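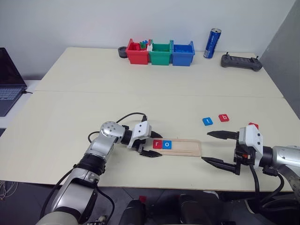 My 5 year old knows every letter sound but can't blend them into words. Normal?

Posted by Kinga Bodnár, Nov 6, 2023

Hi all, first time posting, long time lurker. My son started kindergarten in August and he has all his letter sounds down cold. Show him any lowercase letter and he'll fire the sound right back at you. But put three of them together and he falls apart. He'll say "c... a... t..." perfectly and then look up at me and yell "dog!" Or he just repeats the last sound and hopes for the best.

We do 10 minutes after dinner, sometimes less if he's cranky. I've tried flash cards, the little stapled books his teacher sends home, and an app my sister swears by (he figured out how to tap until it gave him the answer, so that's gone now). His teacher says give it time. My mother-in-law says I was supposed to teach him whole words instead. We moved to Grudstead this summer so he's also in a new school with new kids, and maybe that's part of it? What worked for you? Should I be asking for some kind of testing?

escobedo_mom_of_3

Oh I remember this stage!! My middle one did exactly the same thing, right down to the random guessing. What fixed it for us was getting rid of the gaps. When you say "c... a... t..." with a pause between each one, a little kid has forgotten the first sound by the time you get to the last. So start with sounds you can stretch out. M, s, f, n, r, l. "Mmmmaaaannn." Say it slow like you're half asleep, then a bit faster, then regular speed. Words like man, sun, fan and ran are way easier than cat or dog, where the first sound just pops and it's over.

The other thing we did was glue the first two sounds together before adding the last one. So "ra," say it a few times until it feels like one piece, then stick an m on the end and it's ram. Then swap the m for a t, then an n. She thought changing the last letter was hilarious and would make up nonsense words for half an hour if I let her (we had a very long run of "raz"). Nonsense words are great by the way, you can't guess those from memory.

Also play it with no letters at all. In the car I'd say "can you find your sssh-oooe" and she'd have to tell me the word. It took us 21 days to get from nothing to short words, I only know that because I was marking it on the fridge calendar with stickers. Your kid may be faster or slower.

I wouldn't panic about testing in November of kindergarten. If he's still stuck in the spring, or if rhyming is hard for him too, or there's reading trouble in the family, then I'd go ahead and ask the school in writing.

Varham77

he's 5. read to him and relax. mine didn't read till first grade and now I can't get him to put the book down at dinner

Kinga Bodnár

Thank you both! Tried "sssuuunnn" tonight and he got it on the second go, then refused to do any more and went to find his socks. I'll try the two-sounds-first thing tomorrow. He does rhyme fine, so I feel better about waiting till spring.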